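### 3.2 Household waste diaries

Each of the 196 households in Skevport kept a waste diary for 24 days in November. Residents wrote down every item they threw away and the room it came from. Food wrappers and used paper were entered on separate lines, following the form in Herrero's pilot study.

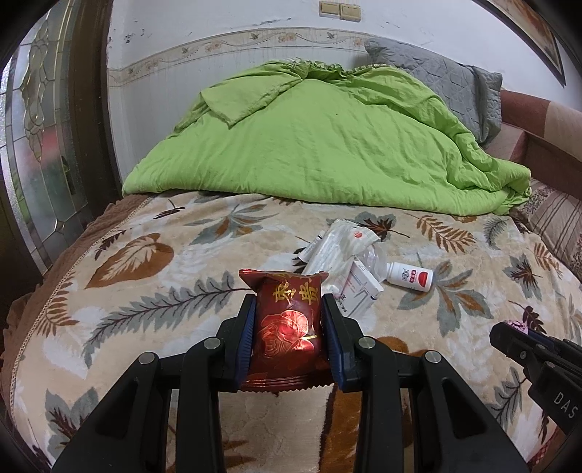 Kitchen entries were the most complete. Bedroom entries were often left blank during the first week, so the form was changed to list each room by name. Small wrappers were recorded by type, and no weights were taken for them.

Paper was coded as flat, torn or crumpled. Crumpled sheets take up more space in the bin than their weight suggests, and the Karras collection model uses volume.

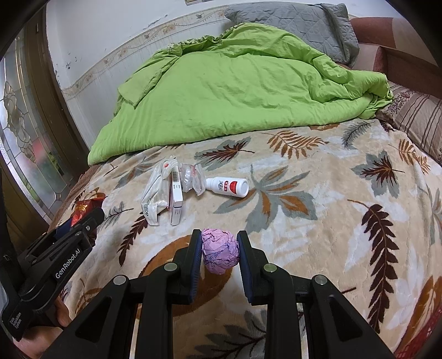 **Figure 2.** Crumpled sheet of pink paper with faint blue printed lines.

Diaries with fewer than four entries were dropped before coding.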